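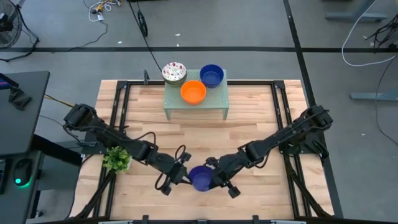 Para Sonex, el manual de Zaleo se queda corto en los ejercicios con dos brazos, aunque reconoce que el material aguanta bien el trato diario.

30 de agosto de 2024 – Redacción

Zaleo es un kit didáctico de manipulación robótica, comercializado por Pladoso, que propone – con mucha paciencia y bastante cariño por el detalle – practicar el manejo de cuencos de colores. 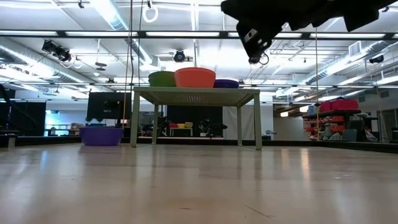

Tres cuencos de plástico sobre la mesita verde.

La guía reúne 141 ejercicios, de dificultad muy desigual, y se vende por 3.357 euros.

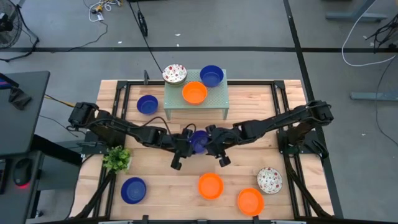
Ejercicios a dos brazos

Ocupan la parte final de la guía y son, para muchos, la más entretenida.

Artículos relacionados
Pladoso
Mizuno (kit)
Pinza paralela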